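Imported cans: what do you do about the nutrition label?
Posted by plitetti_9 in Pantry & Drinks, Sunday
53 replies | 409 views | Share

plitetti_9 wrote:
Ok so doing a drinks table for my kid's party and half the cans are from the Korean grocery. Label is all Korean. One of the parents is watching sodium and asked me to set aside anything low. Can't read a word of it. Do I just go by the numbers?? Cans are yellow, no idea on flavor, my sister bought them. Need to sort this before 4.

wiltura_kitchen wrote:
Numbers are numbers. Find the one in mg near the top of the panel, sodium usually comes first. g is g.

Adjei wrote:
^ careful, cholesterol is in mg too. Two mg lines on most of these. Use your phone to translate, takes ten seconds

plitetti_9 wrote:
phone translate keeps giving me garbage bc the can is curved. It said "personal heat quantity" lol

Adjei wrote:
Thats calories. The fine print says the daily values are based on 2,000 kcal and your own needs may be different. Same boilerplate as here basically.

vandik wrote:
Would not be guessing at labels for somebody else's diet. Buy seltzer. Done.

wiltura_kitchen wrote:
Nobody's guessing, it's printed right on the can. And seltzer at a kid's party, come on

vandik wrote:
My kids drink seltzer.

Getachew Weldu wrote:
I read a little Korean, used to stock shelves at a Korean market. 나트륨 is sodium. 당류 is sugars. 콜레스테롤 cholesterol, 지방 fat. Also check if the panel is per can or per 100 ml, that one gets people. If its per 100 you have to multiply.

plitetti_9 wrote:
THANK you. Ok found it, 70 mg. Is that low?

Getachew Weldu wrote:
For a drink thats not much. But per what? Look at the top line over the table.

vandik wrote:
This is what I mean. Let the parent read it and decide

plitetti_9 wrote:
Fair. I'll put one aside and show her when she gets here. Other question, cups. Got paper ones in yellow and gray, white table. Was going to pour everything out ahead so there's no cans all over

Adjei wrote:
Don't pour ahead, goes flat. Leave them closed, kids can open their own or you do it

wiltura_kitchen wrote:
Disagree, little kids plus full cans = carpet. Half cups, pour as they come up. Keep the cans behind you.

Adjei wrote:
that's still pouring as they come, so we agree??

wiltura_kitchen wrote:
I guess we do

plitetti_9 wrote:
Going with half cups. Gray for grownups, yellow for kids. gotta run

3 comments on this thread

mirasol: saving the Korean words, always wonder about these

old_pantry: Seltzer guy is right fwiw

tk: over 9 kids and you're using ONE table? good luck
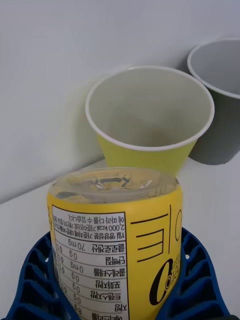
Label side of the yellow can, the 70 mg line is up near the top. Cups behind.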